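Senadier Catalog: User Guide
Section 3. Setting Up a Reference Shelf for a Film or TV Series
Last revised 28 Jul 2019

Before you start

A reference shelf is where Senadier keeps the material you use to research a film or series: production stills, trading cards, toy packaging, magazine clippings, call sheets, screen captures. It is separate from your Owned shelf. An item can sit on both, but the two records are stored separately and edited separately.

The examples in this section use the space serial Grerel, which has a large cast of background aliens, many of them unnamed on screen. The steps are the same for any title.

You will need:

Senadier Catalog installed and registered (see Section 1)
A folder of scans or photos on the same drive as your catalog file
A Sillport account, if you plan to share character names with other collectors

Note: If you are moving a shelf over from the old card-file version, stop and read Section 7 first. The importer does not recognize shelves that already have items on them.

Creating the shelf

1. Open the Shelves menu and choose New Reference Shelf.

2. Type the title of the film or series. Use the title as it appears on the main credits. Alternate and foreign titles go in the Also Known As box, one to a line.

3. Choose Film, Series, or Mixed. Pick Mixed if the title has both, as Grerel does with its feature-length pilot. You can change Film to Mixed later, but you can't change Mixed back to Film.

4. Set the numbering. Senadier starts every shelf at 1 unless you tell it otherwise. If you have paper files that already carry numbers, enter the next free one. A shelf that picks up where a paper file of 426 items ends would start at 427.

5. Click Create. The shelf appears in the left column with a gray tab. The tab turns blue once there is at least one item on the shelf.
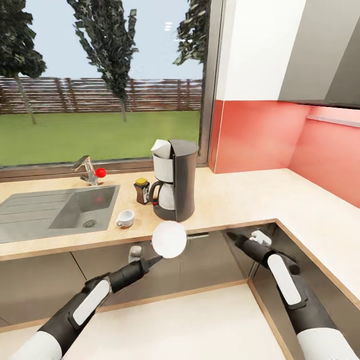
6. Right-click the tab and choose Lock Title. A locked title can still be opened and added to. It can't be renamed by accident during a bulk edit.

Adding your first still

1. With the shelf open, click Add Item and pick the file.

2. Fill in Source. This is the only required field. Say where the picture came from in as much detail as you have: "card 29, second series, back" is a useful source, and "internet" is not. If you don't know, type Unknown. Senadier will put a yellow flag on the item so you can find it again.

3. Fill in Kind. The choices are Unit Photography, Publicity, Behind the Scenes, Screen Capture, Packaging, and Print. Photos taken on set between takes are Behind the Scenes even when the actors are in full costume.

4. Leave Character blank for now. Character names are handled below and work better once several stills are on the shelf.

5. Click Save. The item gets its number at this point and keeps it for good. Deleted numbers are not used again.

Caution: Don't rename or move the picture file in your computer's own file window after saving. Use Move File inside Senadier. A file moved from outside shows as a broken link, and the only fix is to relink it by hand.

Flipped pictures

Publicity stills were often printed backwards. A mask with a scar on the left cheek on screen may have it on the right cheek on the card. Senadier has a Flipped check box for this.

1. Open the item and find something in the picture that only reads one way. Buttons, holsters, and lettering on set walls are good places to look.

2. Compare it with a screen capture of the same costume.

3. If the still is reversed, check Flipped. The catalog view will now show the picture the right way around, with a small F in the corner. Your original file is not changed.

4. If you can't tell, leave the box unchecked and write "check orientation" in Notes.

Do not flip the picture in a photo editor and save over it. The print you scanned was reversed, and the record should keep it that way.
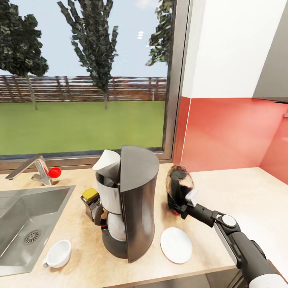

One reader of the previous edition wrote to say that the Flipped box had been no help with the Grerel cantina stills, where two nearly identical masks were made as a mirrored pair, and that a week of careful checking had ended with one alien filed as another. The same reader asked for a way to mark a still as belonging to a matched pair. That option has been added in this release. Open the item, choose Related, then Mirror Pair, and type the number of the other still. Flipped and Mirror Pair can both be used on one item.

Naming background characters

Most unnamed characters end up with more than one name. There is the name the costume shop used, the name on the toy, the name from the role-playing book, and whatever fans called it before any of those came out. Senadier keeps all of them.

1. Select every still you believe shows the same character. Hold the Control key to select more than one.

2. Choose Link as Character.

3. In the Working Name box, type a short plain label, such as "tall gray one, bar, left." This is for your own use and is never sent to Sillport.

4. Under Names, add each name you have found. Give a source for each. A name without a source is saved but shown in italics.

5. Choose which name to display. The default is the earliest dated one. If none of the names has a date, the working name is displayed.

6. Set Confidence to Sure, Likely, or Guess. Be strict with this. Sure should mean that you have the same mask and the same costume, seen clearly in both pictures. The same mask with a different costume is Likely at best, as background masks were commonly reused from one day's shooting to the next.

Note: Linking does not merge records. Each still keeps its own number, source, and notes. To undo a link, select the still and choose Unlink.

Note: Toy names can be wrong. Grerel's first wave of figures had two names swapped on the packaging, and the error was carried over into later printings. Enter the name as printed and put the correction in Notes.

Sharing with Sillport

Sharing is off by default. When it is on, Senadier sends character names, their sources, and your confidence setting. It does not send pictures.

1. Open Preferences and choose Sillport.

2. Enter your account name and password. Click Test. A green dot means you are connected.

3. Choose which shelves to share. Locked and unlocked shelves can both be shared.

4. Set the update schedule. Weekly is enough for most people. Daily updates on a large shelf can slow the program down for a minute or two at startup.

If someone else has a different name for a character you have linked, a white envelope appears next to it. Click the envelope to see the other name and its source. You may accept it, keep both, or dismiss it. Dismissed names come back if a new source is added to them.

Scanning cards and packaging

Any flatbed scanner will work. The settings below are for the MacPherson copy stand, which is supported directly from the Add Item window.

1. Connect the stand and turn it on before you open Senadier.

2. Place the card face up inside the corner guides. Take it out of its sleeve if you can do so safely. Sleeves leave a haze over dark areas, and masks tend to be dark.

3. Turn off any lamp that shines across the card from one side.

4. Click Capture. Check the preview at full size before you save.

5. For a carded figure, capture the front, the back, and each side panel as separate items, then link them with Related — Same Object.

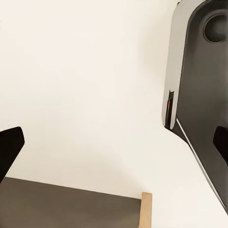 Figure 3. Plain, off-white tabletop.

Caution: Don't press a blister flat to get it under the guides. Lift the guides off and line up the card by eye.

Messages you may see

Message 29: Source missing. You tried to save an item with nothing in the Source field. Type a source or the word Unknown.

Message 314: Number in use. The starting number you gave the shelf overlaps with an imported shelf. Open Shelf Settings and enter a higher one.

Picture not found. The file was moved or renamed outside Senadier. Choose Relink and find the file.

Name held for review. Sillport has a lock on that character while a disagreement over its name is being settled. Your own catalog is not affected, and the name will be sent at the next update after the lock is lifted.

Backing up a shelf is covered in Section 4. Make a backup before you do any bulk edit, including Link as Character on a large selection.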